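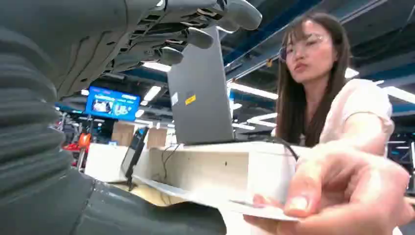 Pietrzak Detention Case File Kit
Published by the Kirkdale Office for Prisoners of Conscience

The Pietrzak Kit is a set of paper forms for groups that record the arrest, trial and imprisonment of people held for their beliefs. It is intended for family associations, religious communities and legal aid offices that need consistent records to submit to courts, lawmakers or international bodies.

Contents
Intake form for the first report of an arrest
19 record sheets covering charges, hearings, transfers, visits and medical care
Two consent forms, one for the detained person and one for a relative
Two index cards for cross-reference when members of the same household are held
Printed guide to completing the forms

Languages
All forms are supplied in English. Editions in Persian and Arabic may be ordered separately.
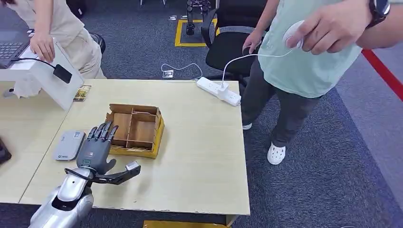

Open cardboard box with divided compartments.

Confidentiality
Completed forms contain names, addresses and details of relatives who may be at risk. They should be kept in a locked cabinet and should not be sent by regular mail. Kirkdale does not collect or store completed forms.

Ordering
Orders are filled from the Brormont depot and leave each Thursday. Registered nonprofit groups may request two kits per year free of charge. Additional kits are sold at cost. Groups working from the older Grarkia forms may continue to use them, but the sheet numbers do not match and the two sets should not be combined in one file.

Returns are accepted for unopened kits only.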